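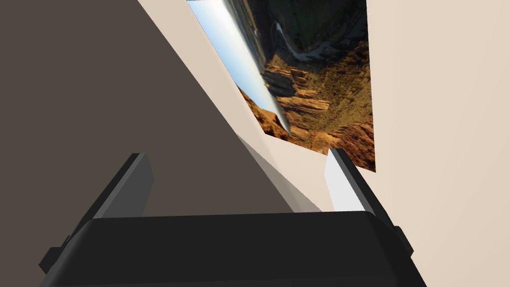

Yoshinori Ikeda asks that every user do the open-jaw check before loading a second gripper model, because two models that were compared with different wrist views cannot be compared again later.

## 4. Comparing two grippers in the simulator

In this section you set up the Wedudari simulator to compare the Menbridge parallel gripper with the Pristier one. The arm, the room and the wrist camera stay the same for both. Only the gripper file is changed.

### 4.1 Check the wrist view

1. Open the project and load the Menbridge gripper first.
2. Set the camera mount to `wrist` and the image width to 800.
3. Send the command `jaw open` and wait until the status line shows `idle`.
4. Look at the live view. Both fingers must be visible, with the gap between them free. The gripper body should fill the lower side of the view.
5. Save this view as your reference.

**Note:** The view turns together with the wrist. A slanted wall or a slanted picture panel is normal and does not need correction.

**Caution:** Do not move the camera mount after step 5. If you moved it by mistake, load the project again and repeat from step 1.

### 4.2 Approach the picture panel

The panel with the landscape is used as a thin target. It is more difficult than a block, so the difference between grippers is easier to see.

1. Set the speed to 40 percent.
2. Turn the wrist until a part of the panel appears in the gap between the fingers.
3. Stop the arm with `hold`. Do not close the jaw yet.
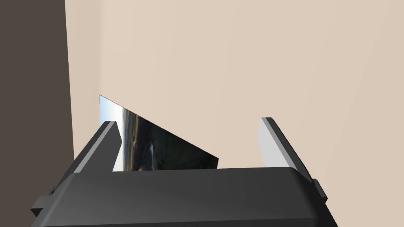
*Render: Định Giáp / Phùng simulation notes*

4. Compare your view with the one printed in this section. The panel may be nearer to one finger than to the other. For this check it is allowed.
5. Make sure that the gripper body does not hide the whole panel. If only the lower part is hidden, you can continue.
6. Write the wrist angle in the run sheet, then send `jaw close`.

**Caution:** In the view, a panel behind the fingers can look like a panel between them. Read the distance value before you close the jaw.

### 4.3 Change the gripper

1. Send `home`, then `jaw open`.
2. Load the Pristier file. Keep the same seed, 101, for both grippers.
3. Repeat 4.1 from step 3, but save the view under a new name.
4. Repeat 4.2 with the same speed and the same wrist angle.

If the simulator shows error 2 after loading, the finger pads have no contact material. Open the gripper file, choose a material for each pad, and save it before you run again.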